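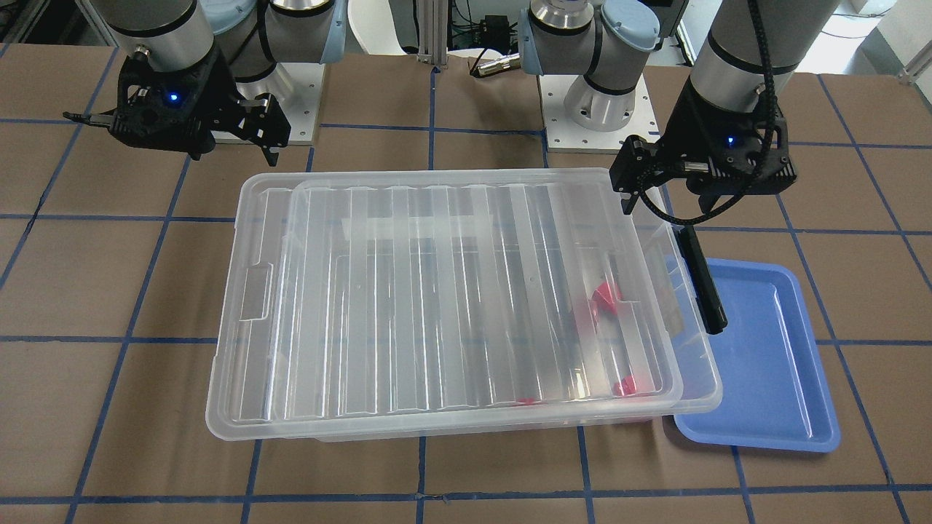 Uniyal Fund, grant report, Mar 25, 2018

The Trendutton youth voting campaign has now run for two quarters. We set out to collect 3651 signatures calling for a polling station on the Pema estate and have 1476 so far, all checked against the register. The rest depends on the spring door-knocking, which started late when the leaflets came back with the wrong ward on them. They have been reprinted at the printer's cost. 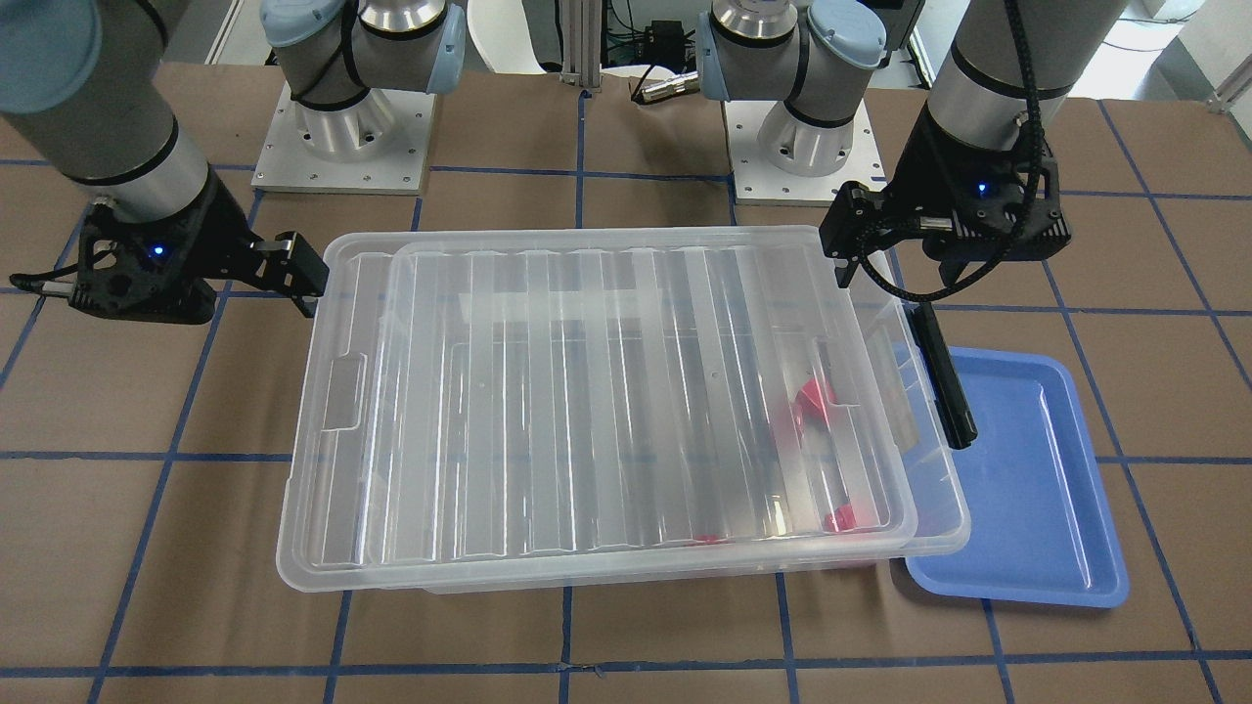 Clear storage box with its lid on top.

More than 300 people came to the public meeting at Guveo Hall. Two councillors spoke and took questions on bus fares as well as voting. Neither has yet agreed to put our motion forward.

We trained 16 young people as stewards for the march. The route is agreed with the police, but road closure fees are higher than we budgeted. We ask to move the unspent room hire money to cover them.
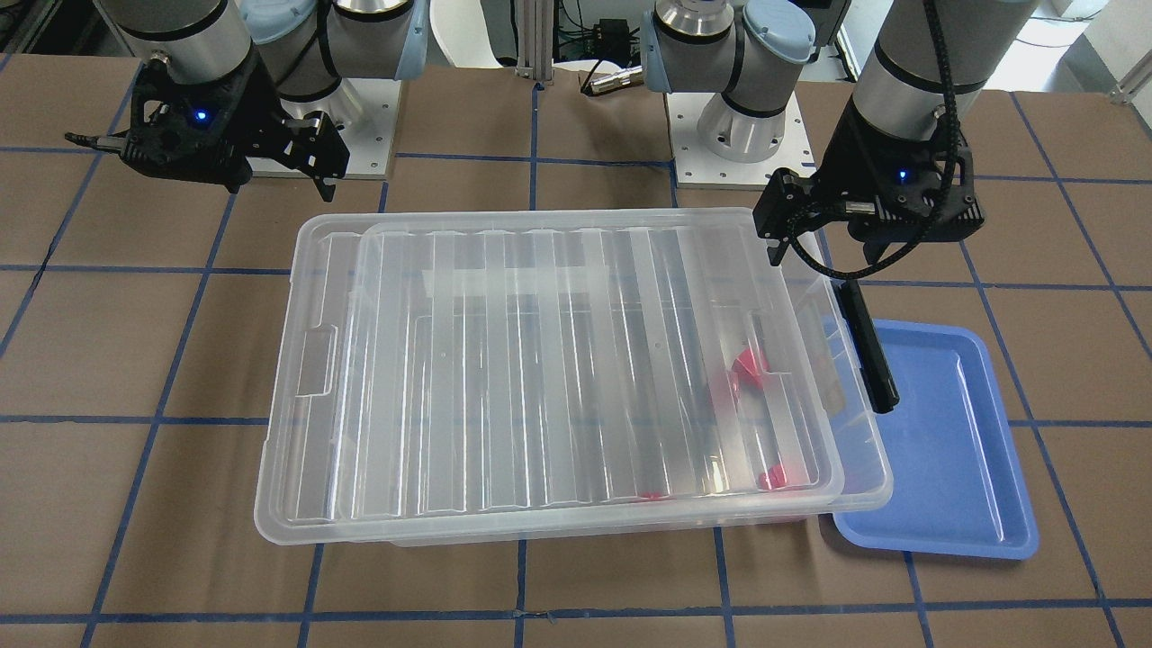
Work table, brown paper and blue tape.

The petition closes when the council sets its next agenda. We will send the final count then, with receipts.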